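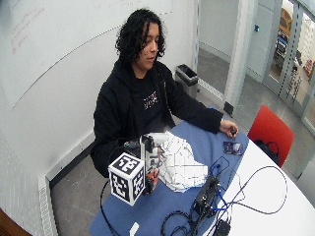

Tapis bleu sur table blanche à bord arrondi : comment le faire tenir et ranger les câbles ?

Publié dans Maison et bricolage > Bureau et plan de travail

Bonjour,

J'ai posé un grand tapis bleu sur une table blanche dont le bord est arrondi, comme sur la photo. Il couvre presque toute la partie où l'on travaille, mais pas le plateau entier, il reste du blanc à droite. Je m'en sers pour protéger la table quand on bricole à deux, assis de part et d'autre.

J'ai trois soucis :

Le tapis glisse dès qu'on pose l'avant-bras dessus. Au bout d'une heure il est de travers et le coin dépasse dans l'arrondi.

Les câbles noirs du boîtier finissent toujours en paquet devant moi, moitié sur le tapis, moitié sur la table. Quand je tire sur un fil, tout vient.

Les feuilles quadrillées et les petites choses plates traînent au milieu. Une feuille froissée prend toute la place et on ne sait plus si c'est à garder ou à jeter.

Je ne veux pas percer le plateau, ni coller quelque chose de définitif. Budget libre mais raisonnable. J'ai vu passer un tapis Yurt qui serait antidérapant, quelqu'un l'a essayé ?

Merci d'avance.

Fulcombe
Membre depuis avril, 3 messages

Réponses (3)

Lellthorpe
Contributeur régulier, 1000 messages

Bonjour,

Pour le tapis, commencez par nettoyer les deux surfaces. Un plateau lisse avec un peu de poussière ou un reste de produit lustrant, ça glisse quoi qu'on mette dessus. Eau tiède, une goutte de liquide vaisselle, rinçage, séchage complet. Le dessous du tapis aussi. Chez moi cela a réglé la moitié du problème.

Ensuite, il existe du filet antidérapant vendu au rouleau, celui qu'on met sous les tapis de salon ou au fond des tiroirs. Vous en découpez un morceau un peu plus petit que le tapis, 3 cm en retrait de chaque côté, pour qu'il ne se voie pas et ne fasse pas de bourrelet. Évitez de le laisser des mois sans le soulever, certains modèles bon marché marquent les surfaces claires. Faites un essai dans un coin, ou sous la table si la matière est la même.

Pour le bord arrondi, il faut que le tapis s'arrête avant le début de la courbe. S'il déborde, il n'est plus soutenu et il se relève, ou alors c'est la manche qui l'accroche. Reculez-le de quelques centimètres, ou recoupez l'angle en suivant l'arrondi. Tracez au crayon par-dessous avec une assiette, coupez au cutter en plusieurs passages légers, sur une planche et surtout pas sur la table.

Pour les câbles :

1. Débranchez tout et posez les câbles à plat, l'un à côté de l'autre.
2. Mettez une étiquette à chaque bout avant de rebrancher. Du ruban de masquage et un stylo suffisent.
3. Repliez la longueur en trop en boucles larges et fermez avec une bande auto-agrippante. Pas de collier plastique serré, on finit par couper le câble en voulant l'enlever.
4. Placez le boîtier au bord du plateau, prises tournées vers l'extérieur, pour que les fils descendent tout de suite au lieu de traverser le tapis.
5. Bloquez le faisceau sur le chant avec une pince à dessin ou un serre-joint léger. C'est la pince qui encaisse quand on tire, et rien n'est collé.

Laissez du mou pour tout ce que vous prenez en main. Un appareil avec un fil trop court, on le repose n'importe où.

Vidside
Membre

Pareil ici. J'ai mis du double face et je regrette, ça laisse des traces. Sinon prenez un tapis plus lourd. Le Yurt je connais pas.

Atelier45
Membre, 100 messages

Je complète sur les papiers et les petites pièces, les autres ont répondu pour le reste.

Une feuille qu'on utilise doit être à plat et tenue. J'ai une planchette à pince de format A4, posée à droite hors du tapis. Tout ce qui est quadrillé va dedans. Ce qui est chiffonné part au papier en fin de séance, sauf s'il y a une mesure écrite dessus, et dans ce cas je la recopie avant.

Pour les petits objets plats, sachets, cartes, un couvercle de boîte ou un plateau de cantine avec un rebord d'un centimètre. Je le mets du côté de la main qui prend. Sur un tapis de couleur, un objet sombre se repère encore assez bien, mais il part avec la manche dès qu'il est près du bord.

Gardez le centre libre. Le matériel encombrant va dans un angle, toujours le même, et on ne pose rien contre.

Une remarque sur la découpe de l'angle proposée plus haut : si le tapis est cousu ou gansé, ne coupez pas, le bord va s'effilocher. Dans ce cas il vaut mieux le reculer.

Commentaires

Fulcombe : Merci à tous. Nettoyage fait, il y avait effectivement un film gras sur la table. Le tapis bouge encore un peu mais nettement moins. J'ai pris du filet au rouleau, je le pose mercredi. Pas de couture sur le bord, donc je pourrai couper.

Lellthorpe : Coupez après avoir posé le filet, une fois que le tapis est à sa place définitive.

Fulcombe : D'accord. Et pour la pince, le chant est bombé, elle tient quand même ?

Lellthorpe : Prenez-en une large et glissez un bout de filet dessous. Si elle ripe, placez-la sur une partie droite du bord, loin de l'arrondi.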